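The Last Table

The hall was mine from four in the afternoon, once the Cameo people had loaded out. They had left the folding tables up along the back wall and a coffee urn nobody wanted to claim. I had the keys until midnight and a list my sister had written on the back of a seed packet.

It was her list because it had been our mother's restaurant. The Dinulum had closed in March, and for three months everything in it had been sitting in a storage unit off the highway. Plates, chairs, the brass bell from the counter, the soup kettles. We had until the end of June to empty the unit. My sister lived two states away, so the sale was my job.

I had brought the first load over in the van that morning. The plates were the worst of it. There were 400 of them, white with a thin green line, and our mother had bought them all at once from a hotel that was going under. She used to say she got them for the price of the boxes. I never found out if that was true.

I wiped down the tables before I put anything out. My mother would have done the same. At the Dinulum every table got cleared, sprayed, and wiped between customers, and if you were her child you learned to do it before you learned to ride a bike. She had a boy one summer who skipped the corners. She did not fire him. She just came along behind him and did the corners herself, every table, every night, until he couldn't stand it.

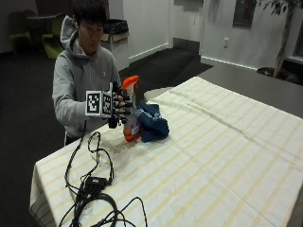

Spray bottle in hand at the table with the striped cloth.

By five I had the plates stacked and the chairs in rows. I put a price on the bell and then took it off again.

The first person through the door was a man in a tan jacket who wanted to know if the kettles were aluminum. I told him they were steel. He knocked on one with his knuckles and listened to it.

"You're from the Dinulum," he said.

I said I was.

"I ate there the night of the flood. Your mother wouldn't let anybody leave. The street was a river and she kept bringing out rice."

I remembered that night, but from under a table, where I had been put to bed on a pile of coats. I remembered shoes. I told him so, and he looked down at his own shoes as if they might be the same ones. Then he bought the smaller kettle and carried it out to his car with both arms around it.
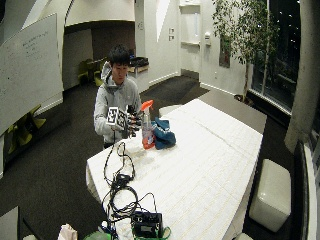 After him they came in twos and threes. A couple from Boten had driven an hour and a half for the chairs, and they sat in every one of them before they picked. The woman wrote down which ones wobbled. I let them have the wobbly ones for half and threw in a box of forks.

My sister called at six.

"How much?" she said.

"I haven't added it up."

"Is the bell gone?"

"No."

"Did you put it out?"

I looked at it. I had moved it to the end of the last table, behind the napkin holders, where you would have to be looking for it.

"It's out," I said.

She was quiet, and I could hear her dishwasher running. She had told me in April that she didn't want anything from the restaurant. She had a small kitchen and she liked it that way. I had said the same thing, more or less, and we had both sounded very reasonable on the phone.

"Well," she said. "If somebody wants it."

"Sure."

"What would you ask for it?"

"I don't know. A hundred?"

"It's not worth 100 dollars," she said, and then, "Don't take less than that."

The light was going orange in the high windows when the caterer showed up. She ran an outfit called Mangubat, and she had the name on her shirt and on the side of her truck. She didn't browse. She picked up one plate, turned it over, ran her thumb around the rim, and asked how many there were.

I told her. She offered a dollar apiece for the lot. I had marked them at two, but it was getting late and I had seen what it took to carry them in.

"They chip if you stack them wet," I said.

"Everything chips if you stack it wet."

"She used to put a napkin between every tenth one."

The caterer looked at me then. She had flour or something like it on her sleeve. "I can do that," she said.

We carried them out together. It took longer than I had planned on, and we didn't talk much. On the fourth or fifth trip she told me she was feeding a wedding with 100 guests on the weekend and had been going to use paper. I thought about my mother's plates at a wedding. She would have wanted to know what was on them, and whether it was hot.
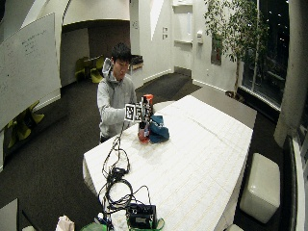 When the truck had pulled away I went back in and sat down on one of the chairs the Boten couple had rejected. There wasn't a lot left. A crate of glasses, some trays, the big kettle, the urn that wasn't ours. I took the cash out of the coffee can and counted it twice, and with the plates still to come by check, it made 493 dollars. I wrote it on the seed packet under my sister's list.

A kid came in while I was doing that. He was maybe ten, with a bike helmet on, and he had seen the sign on the door. He walked along the tables with his hands behind his back, as if somebody had told him not to touch. At the last one he stopped.

"Does it work?" he said.

I said it did.

He reached around the napkin holders and hit it with his palm, and it rang out across the hall a good deal louder than I remembered. In the kitchen you heard it through a wall. At home, after she retired from the lunch shift, she would still lift her head when a bell rang on television.

"How much is it?" the kid said.

"It's not for sale."

"It's on the table."

"I know it is."

He thought this over and seemed to decide it was not his problem. He bought a glass for a quarter and asked if I had a bag. I wrapped it in newspaper for him, and he put it down the front of his jacket and zipped the jacket up over it.

I folded the chairs. I wiped the tables again, the corners too, and stacked them the way the Cameo people had asked. It was dark by the time I had the van loaded, and I set the bell on the passenger seat and drove out past the bakery and the gas station. There's a rough patch of road before the highway. I had forgotten it, and the bell rang twice going over. I pulled into the storage place and called my sister before I got out.

"Nobody bought it," I said.

"Good," she said. "I'll pay you for half."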